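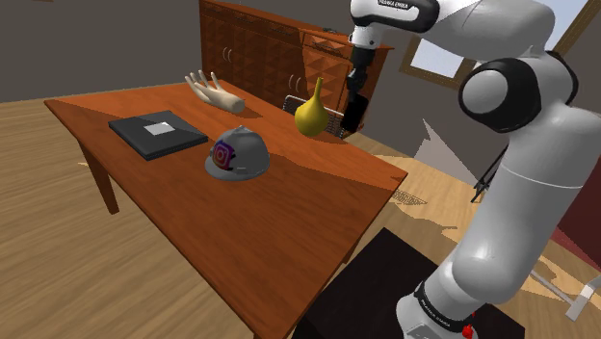
Home | Shop | Care | Contact
1 min read

Sowah linen table runner, 45 in. Back in stock, oat and slate only. Rust is gone till late June, sorry.

Washed linen, mitered corners, no fringe. Cold wash, line dry - iron damp if you must. Will shrink a litle the first time, we cut for that.

$11 off when you buy two. Seconds with small weaving slubs, ask Adwoa Lamptey at the shop.

Ships in 9 days, sometimes sooner. Returns fine if unwashed and tags are on

Related
Voser napkins, set of four
Skarkosthorpe tea towel
Linen care basics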